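Hindthorpe Workshop – Notebook, Household Tasks
3/21/25

Purpose of entry: to record the present position on cabinet work ahead of the April review with Kirkegaard.

The Prandance controller completed 133 attempts at the low-cabinet task. The task requires the machine to open a hinged door, reach inside, place one item on the shelf and close the door again. Results on the open shelf remain good. Results behind a door do not. The arm reaches the handle reliably, but it pulls straight back instead of following the swing of the door, and the latch then holds or the wrist stops on its force limit. 14 attempts finished without help. A further 12 finished after one correction by the operator.

It is the view of this workshop that the machine cannot yet be given this chore unattended. Wiping and sorting at bench height may be offered to Gurkach on a trial basis – cabinets may not.

Actions:
Repeat the door phase alone, with the shelf phase removed.
Add demonstrations by hand with the door at different starting angles.
Review the force limit at the wrist. The present setting dates from the drawer work and was never revised.
Hold the remaining 2 household tasks until the door phase is stable.
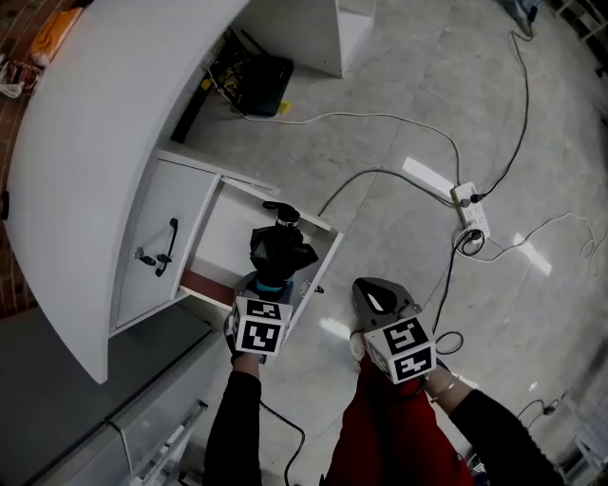 Gurkach replied that a trial without cabinets would be of limited use to them, as most of what their staff put away at the end of a shift goes behind a door, and asked whether the doors could simply be left open for the machine.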